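Chapter 4
Moving Water: How a Town Gets Its Supply

Every house on a public water system is the last stop on a long route. The water may begin as rain on a hillside many miles away. It is stored, cleaned, tested, pumped uphill and let down again before it reaches a kitchen. This chapter follows that route from source to tap. Chapter 5 takes up what happens after the water goes down the drain.

Key terms: watershed, intake, head, main, service line, demand

4.1 Source and Storage

A town can draw on surface water, groundwater or both. Surface water comes from rivers, lakes and reservoirs. Groundwater is pumped from wells. Surface sources are easier to reach but change with the weather, and they usually need more treatment.

The land that drains into a river or lake is its watershed. What people do on that land affects the water below it. A farm, a parking lot and a forest each send something different downstream. 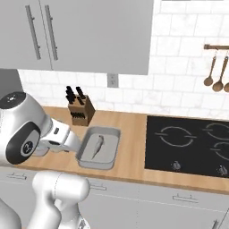
Storage evens out the difference between supply and demand. Rain does not fall on a schedule, and people do not use water at a steady rate. Use rises in the early morning, drops during the day, rises again in the evening and is lowest at night. A pump station sized for the average hour would fall short at breakfast time, so most towns fill their tanks overnight and draw them down during the busy hours.

The height of water above the point where it is used is called head. The greater the head, the greater the pressure. A tank on a hill can serve the streets below it for hours with the pumps switched off. In the exercises at the end of this chapter, you will work out the pressure at the foot of a tank 180 feet high.

4.2 A Case Study: The Siu River System

The town of Dorndale takes its water from the Siu River through an intake at Dindby, 7 miles upstream. The main between the two was laid in sections over 16 years, and the pipe sizes do not all match. The account that follows is by Kanokwan Sitthichai, who was then the operations supervisor. Read it with the map in Section 4.3.
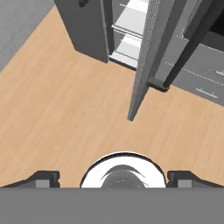 DORNDALE, Jan 31, 2019

The cold reached us before daylight. By then the night demand was over twice what it should have been, and I took that to mean a break somewhere on the low side of town. We closed the valve at Cododico Street first and watched the tank level. It kept falling, so we opened that valve again and moved on to the next one.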